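Subject: Re: [robot-club] Entry for the Carnegie round

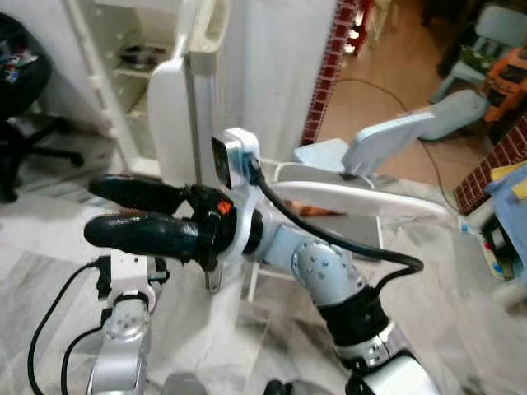
Do we need both arms for the sorting task? One will do, because every item on the list can be lifted with a single gripper and the rules give no marks for using two.

Shuzhen Dong wrote on Tuesday:
> Orville's log says the arm got 99 out of 100 pick-ups last week. I think we
> can put that on the form and spend June on the two-arm handover.
> Bekska did it last year and everyone remembers it.

Everyone remembers it because they dropped the cup.

I'm not convinced by the 99. I read the log, and the same cup was put back on the same spot for nearly all of those goes. Move it a hand's width and I doubt we would see half that. The judges will move it.

I'd also like to know what counted as a pick-up. If the fingers closed and the cup left the table for a moment, fine, but say so on the form.

As for the handover, we have 3 sessions left and two people who can change the Memen code without breaking it. Some 2000 lines of it have no comments at all – most of them mine, I admit.

My suggestion is six starting positions, picked by someone who hasn't trained the thing, and we write down whatever we get. If it comes out well I'll stop moaning and help with the second arm.

Can whoever has the spare finger pads bring them on Tuesday?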